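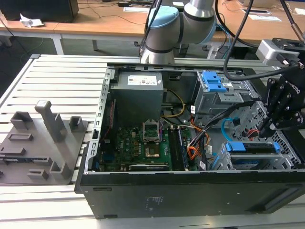
Dell tower, side off, CPU socket open.

Re: [umasent-parts] Dell towers – what to pull, what to leave

Helge Strömberg wrote:
> Before I drive over with the next load, can somebody tell me what
> state you want these in? Last time I stripped everything down to bare
> metal and then got told the drive cages were supposed to stay in. I
> have 45 of them in the Doucette storage unit, mostly the same Dell
> model as far as I can tell, a few oddballs. Also what do I do about
> the CPUs. Do they come out before or after the memory. And does
> anyone want the blue plastic bits or are they trash.
>
> I can do a load in February if the van is free.
>
> Helge

Helge, all,

Quick answers, I'm between two other things so forgive the order.

Blue plastic bits are NOT trash. Please please keep them. The rails on the hard drive and the latches up on the optical cage are what everybody runs out of. Last spring we had a whole shelf of good cases at Fevier and not enough rails to put drives in them, and I ended up buying a bag of used ones online, which was dumb given how many we'd thrown out. If a drive comes out, the rails come off the drive and go in the rail tub. Leave the cage latches on the cage.

Cages stay in. Yes, I know that's not what the old sheet says. The old sheet was written for the scrap run and these aren't scrap. Both bays, the top one and the lower one, leave them where they are. You'll save yourself a lot of knuckle skin too.

Power supply – stays in, stays plugged to the board if it's plugged. I'd rather test it in place. If you get one that's obviously bad (rattles, burnt smell, fan won't turn by hand) then put tape over the label with a big X and leave it in anyway. We'll swap it at the bench.

CPUs. Do them first, memory after. I've gone back and forth on this but with the case flat on its side you want to get in there while you're fresh. Heatsink off, lever, bracket up, chip straight up and into a tray. Not a sandwich bag. Prokico sent us 622 chips two years ago in sandwich bags and we are still finding ones with chewed corners.

Then, and this is the part people skip – put the cover back over the socket. If you don't have a cover, leave the bracket standing open so whoever gets it next sees right away that the socket is bare. Don't set anything down on it. Don't rest your wrist on it. Don't lean a screwdriver across the board becuase "it's only for a second". Those gold contacts are the whole value of the board. One bent and it goes in the scrap pile and I get grumpy.

Memory can wait. If you're short on time leave the sticks in, I'd actually prefer it on the ones that still have a matched pair. Somebody pulled and mixed a batch before and I spent an evening sorting sizes under a desk lamp.

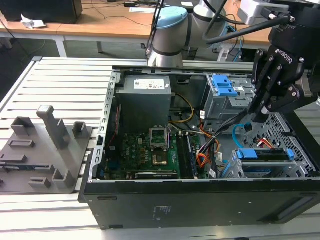

Cables are the other thing I wanted to bring up. The light blue SATA cable, leave it connected on the board end at least. Same with the big bundle off the supply, the yellow and orange and so on. Don't cut zip ties to "tidy up". It looks like a bird's nest in there but it's the factory routing, more or less, and once it's loose it never goes back under the side panel without a fight. If something's in your way just fold it toward the cage side and keep going.

Expansion cards: leave in. If the card is loose in the slot, push it home or pull it and tape it inside the case. I've had one slide around in the van and take a couple of capacitors with it.

Side panels – this is a big one. Keep the panel with its own case. Write the same number on both, pencil on masking tape is fine, no marker on the paint. They look identical and mostly they are, but the ones from the Doucette lot got stacked badly and some of the panels have a twist in them that only matches the case they came off. Ask me how I know.

Working position, for the new folks: lay it flat, open side up, back of the case (the side with all the slots) to your left. Then everyone's notes match. When I say "top bay" in an email I mean the one away from you with the case lying like that. Half the confusion on this list last month was two people standing on opposite sides of the table.

Drives. Hard drives come out only if you're the one doing the wipe log. Otherwise leave them in the bay and put a yellow dot on the outside of the case. No dot means wiped or no drive. I don't care how sure you are, if there's no entry in the log it gets a dot. The school that gets these will ask and I want to be able to say yes to their face.

Screws: one jar per case is overkill, I tried it. One jar per size. The long ones for the fan go in the one with the red lid.

Numbers, since Helge will ask. We've got room for nearly 285 towers in the back of the Umasent shop if we stack 3 high and no more. Not four. The bottom one bows and then the panel pops. So 45 is fine, bring them all, oddballs included, but put the oddballs on top so I can see what they are before anybody opens one.

What I still need from the list:

– chip trays, any kind, even the flimsy clear ones
– socket covers, same
– a second long magnetic screwdriver, the first one has walked off
– someone to take over the wipe log for the afternoon shift, it's maybe an hour

Helge, February works, just text me the day before so I can get the loading door unlocked. Park round the side, front is all ice. And bring the rails from last time if you didnt toss them!! I have a feeling they're in that gray bucket in your garage.

More later, have to run. Will put a corrected sheet by the bench when I get a minute, until then go by this and ignore the old one.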